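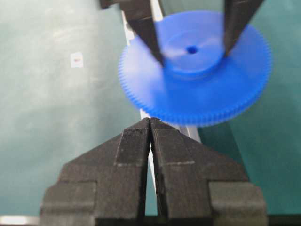
Vilgot Berge asks that the gear be lifted by its hub at every stage, and his note from the Beltville bench has been worked into the steps below.

4.3 Fitting the blue spur gear

Parts needed: one blue plastic spur gear, one Zilier shaft, one retaining clip, one lint-free cloth.

1. Switch off the drive unit and wait 25 seconds.
2. Remove the cover screws and set the cover aside.
3. Wipe the shaft from the shoulder outward. Do not oil it.
4. Hold the gear by the raised hub. Keep fingers and tools off the teeth.
5. Line up the bore with the end of the shaft.
6. Push on the hub until the gear meets the shoulder. Hand pressure is enough.
7. Turn the gear one full turn by hand. It should run freely and without wobble.
8. Fit the retaining clip and replace the cover.

CAUTION: Do not press on the disc or the rim. The teeth are fine and closely spaced, and a bent tooth cannot be repaired. Replace the gear.

Note: If the gear stops short of the shoulder, pull it off by the hub and check the bore for molding flash. Never drill or file the bore.

Note: Inspect the teeth after the first 100 hours of use, then every 150 hours. Spare gears are listed in section 7.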